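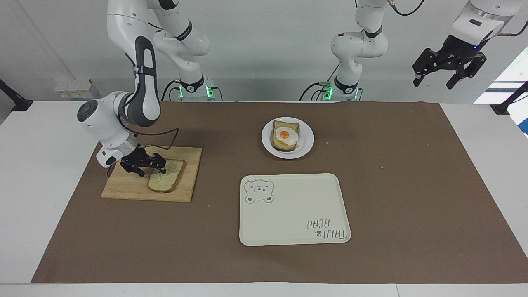
Surely the arms are nearly all of the cost and the rest is small change, one reply to last week's thread went. I get that question more than any other, so this thread is about the rest.

Geltis · Apr 4, 2018

We are a small group working on food handling with two arms on one table. The next round of buying closes in September and I have to put a plan in before then. Posting as I go through the lines.

All figures are pounds, before VAT. I won't give the price of the arms. It was quoted to us in confidence and yours would be different anyway.

First line after the arms: the table and everything bolted to it. Top, legs, mounts, clamps, cable ties, a strip of sockets. I have 3,000 for this. Last time I put in a third of that and spent the year asking for more.

A table that moves when an arm stops quickly is no use to you. We tried a normal office desk for the first month. It was fine at low speed. We then turned the speed up and the plate walked across the desk.

Ask the arm supplier for the base loads in writing and give them to whoever makes the table. Semov made us an offer for the new one and wanted those numbers on day one, which I took as a good sign.

Second line: gripper spares. 2,000. Fingertips wear, pads come off, and a finger gets bent when somebody types the wrong height. If your arms carry different grippers you need two sets of spares, and they won't share a screw.

I would look hard at using the same gripper on both arms for that reason. The people writing the software usually want different ones. Have that argument before the order goes in.

Bread is a useful test if you are choosing a gripper. It's soft and thin, and every slice has its own shape. Most demo videos show you a cube. Ask the seller to pick up a slice with a topping on it and put it down on a board in one piece.

We asked three sellers. One sent a video back the same week. One asked if the bread could be frozen. The third hasn't answered and I have crossed them out.

Third line: food and things that get used up. 1,000 for the year. Bread, eggs, paper for the table, gloves, bin bags, wipes. It looks silly next to the rest and finance will query it. Leave it in. If it's missing you will pay for eggs out of your own pocket and lose the receipts.

Plates, trays and boards also come out of that line. Buy them from an ordinary shop and buy doubles of everything on the same day. We had a plate break and the shop had stopped selling it, and the new one had a higher rim. All the heights had to be set again.

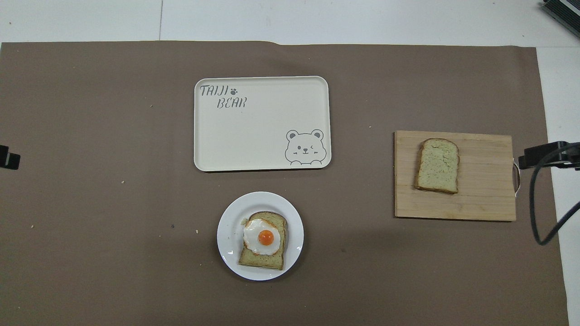
Issue 18

For those who get these posts through the newsletter, this is where that number starts. The rest of the thread is the half that people wrote in about: layout, service, and when to order.

Layout costs nothing to plan and a lot to change. Before you ask for a table size, put the real things out on a sheet of paper. Plate, tray, chopping board, food. Leave gaps a gripper could get into. Draw round them, then measure the whole lot.

Do this with the biggest tray you expect to use. Our first sheet was drawn up with a saucer and a side plate. As soon as a serving tray joined them there was no room left for the board.

Then check reach. Both arms should get to the middle. Each should also get to its own side without the elbow going over the other one. The supplier will have a drawing for this. Ask for it at the scale of your sheet and lay one on the other.

Paper on the table is worth having. Crumbs show up on it, you can draw on it, and you throw it away when it gets greasy. It also hides the shine of a white top from the cameras. Our roll came from a parcel supplier.

Cables. Allow for more than the quote says. Power and data for each arm, a lead for each gripper, one for each camera, and all of it wants to hang where a hand or an elbow goes past. Ask for the longer set. The difference in price is small and joining two short ones together is a bad afternoon.

Cameras are on a separate line in our plan and I'd do the same in yours. The mounts are often sold apart from the camera. Read the quote for the word "bracket". If it isn't there you don't have one.

Lighting too. We sit near a window and the same slice looks different at ten and at three. A blind was the cheapest thing on the whole list.

Service. Clandska offered us two kinds of cover. In the first, you post the arm back and wait. In the second, somebody comes out. We took the first last time and lost five weeks over one joint. With two arms on one table, losing one stops most of the work, so I have priced the second.

The cover runs 18 months from delivery. From delivery, please note, and our crates sat in the goods room for a good part of the spring waiting for the floor to be done. Get them to start the clock at installation if you can. Clandska agreed to it after two emails.

Antunes quoted to do the whole job: table, arms, wiring, a week of training. It was a fair quote. We said no only on the table, as Semov could make it sooner. If you don't have anyone who likes crawling behind benches with a torch, pay for the whole job.

Training is the line that gets cut first. I'd cut something else. Two people should go, so that one can be off sick.

Somebody asked whether to buy one arm now and one later. Yes, if your work really can be done with one. Pushing food about on a board can. Holding a plate still and putting something on it can't, or not well. Also check that the same model will still be on sale when you come back. Get a date from them.

If you do buy one, make the table for two. Drill the holes, run the duct, leave the socket free.

Second-hand: we looked at a pair. The price was good. The controller was a version behind and the seller couldn't say how many hours they'd done. I might have bought one for parts. I wouldn't plan a year's work round them.

Delivery times as told to me this week, so treat them as that. Table, six weeks. Grippers, eight. Arms, twelve. The table has to be there first and levelled, so the orders don't go in together. We send the arms order first and the table order a month behind it.

Check the door. And the lift. The crate is wider than the arm by more than you'd think, and ours came up the stairs in pieces.

Things I left out last time and have put in now: a second emergency stop on a long lead, a proper bin, a small fridge, a fire blanket, and a label printer so people stop writing on tape. The fridge has to be food only. Put that on the door.

Things I have taken out: a spare controller (too dear, and the cover deals with it), a tool changer (we change grippers twice a year), and a very nice chair.

One question to those further along. Does anyone claim the food line against tax as test material, or do you put it through as general supplies? Finance here has told me both.

Will post the final sheet with the supplier columns blanked once it's been signed off. If you want the blank version now, reply with "sheet" and I'll send it over this evening.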